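Setting Up a Two-Bin Reorder System for Small Parts
Workshop Practice
Leonie Hellwig

A two-bin system controls stock without a running count. Each part has a working bin and a reserve bin. When the working bin is empty, the reserve bin takes its place and the empty bin becomes the reorder signal. The method suits low-cost parts with steady use: fasteners, terminals, bushings, small motors. It does not suit parts tracked by serial number.

Before you start

Pull the usage records for each part. If there are none, log withdrawals through November and work from that month. You also need the supplier lead time in working days, counted from order to shelf.

Step 1. Calculate the reserve quantity

Multiply average daily use by lead time, then add safety stock. In the Akthorpe store, the M4 standoff had a lead time of 9 days and a reserve quantity of 1,292 pieces. Round up to the supplier's pack size where the packs are small. Where they are large, split the pack and bag the balance.

Step 2. Size the bins

The reserve bin must hold the full reserve quantity with the label visible. Weigh a filled bin before assigning it to an upper shelf. Use the same footprint for both bins of a pair.

Step 3. Label

Each label carries the part number, description, reserve quantity, supplier code and shelf address. Print two identical labels per part. Mark the reserve bin with a removable tag.

Step 4. Lay out the bench

Keep only working bins at the bench. Parts drawn for a job go into a tray within easy reach, and leftovers go back to the working bin at the end of the shift.
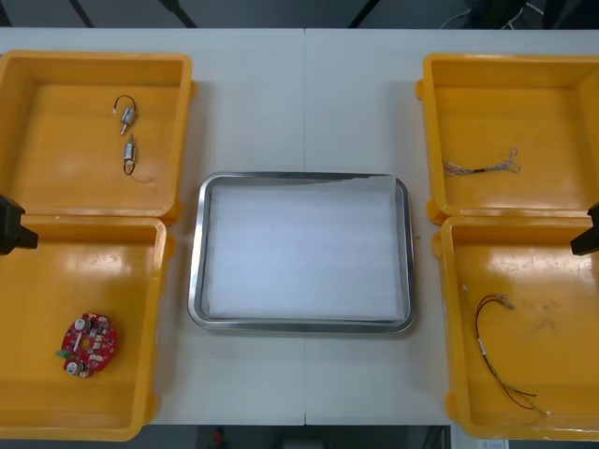

Issue 2, p. 9

Shallow bins are easier to pick from than deep ones. Place parts with leads so that the wires do not tangle.

Step 5. Run the swap

Take the tag off the reserve bin, move the bin forward, and put the empty one on the reorder shelf. Place orders from that shelf once per day. On delivery, fill to the reserve quantity first; any excess goes to the working bin.

Review reserve quantities whenever lead time or usage changes.

Revised 2022-02-07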